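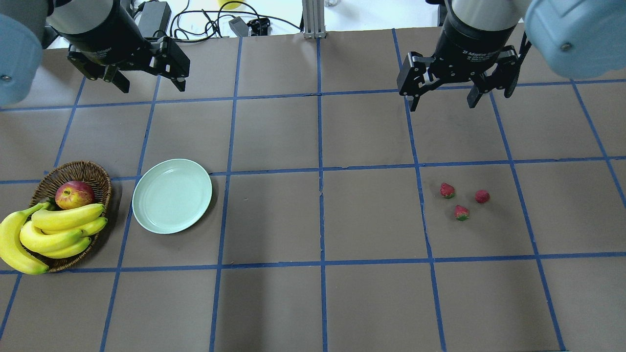 # Prala planner FAQ

Maintained by Gergely Kovács. Last revised 9th November.

**Does the planner need the tape grid?**

No. The grid is for people. Start positions are logged by cell so a trial can be reset by hand; Prala works in metric coordinates from the table frame.

**Why does perception return one object for a bunch of bananas?**

The segmenter merges touching masks of the same class. Set `merge_same_class: false` to get separate instances. Expect unstable grasp candidates where fruit overlaps the basket rim.

**Both arms stop with error 1241. What is it?**

The shared-workspace lock timed out. Each arm must hold the lock before its wrist crosses the centre line. The default timeout is 2 seconds - raise it for slow trajectories, and check that the first arm releases on retreat.

**Can I use one grasp profile for apples and strawberries?**

Not recommended. Force limits are set per class in `grasp.yaml`. An unlabelled class falls back to the apple profile, and that will crush soft fruit.

**How often does the planner replan?**

Every 100 ms while an arm is moving, and once on each new detection when it is idle.

**The plate pose drifts after calibration.**

Known issue in release 21 with pale, low-contrast rims. Kálmán Boros has a patch on the `nademero` branch. It will be merged after regression testing.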